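Open Day at Timgate – speaker notes, welcome talk in the simulation room 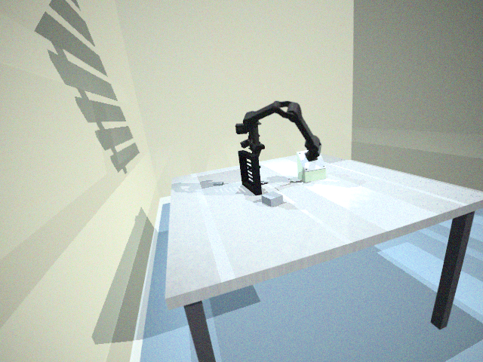
Slide 1: the Sesden practice room, arm over the rack

Leave the slide up while people find seats. Start once the door is shut.

Welcome, everybody! So glad you came. You've had the tour downstairs, you've heard the machines, and now you get the quiet part, and I happen to think it's the best part of the building.

Ask for hands: who has ever played a driving game? Good. Then you already know what a simulator is. Ours is called Sesden, and what you see on the screen is a room that exists only inside the computer. Somebody still gave it window blinds! Point to the striped shadow on the left wall. I love that wall.

Now the arm. Let them look for a moment before talking. It comes up from the little pale mount at the back of the table, goes over the top, and down to the fingers, right above the black rack. That rack is our favorite problem at the moment. It's tall and it has narrow openings, so coming in even slightly crooked means trouble. Try it with your own hand and a toast rack at home, eyes half closed.

(Pause. Somebody usually asks about the gray block. It's a block. Say we like to have other things on the table so the arm has something to be careful around.)

Numbers, keep it short: in May we ran this task 1000 times over one night. Same arm, same rack, small changes in where things start. Doing that on the real bench would take us around 17 days, and we'd be picking things up off the floor the whole time.

What can go wrong – be open about this. Simulated friction is too polite. Things slide in here that stick out there. When we moved the first version over to the Okonkwo bench, it missed the rack four times in a row, and I still think it was the most useful afternoon we had all spring.

Live demo, if Brotance has loaded. If the progress bar is stuck, take two questions and check again. Run it at half speed first so the kids can follow the elbow, then full speed. Invite one person up to move the rack with the mouse and let the room guess whether the arm will cope. Cheer either way!

Likely questions:
Does it learn by itself? Partly – we set the goal and the limits.
Can I try it? Yes, two screens by the back wall, after the talk.
Is there a gift shop? No, but there are cookies.

Next group comes in by the side stairs, so send this one out through the front.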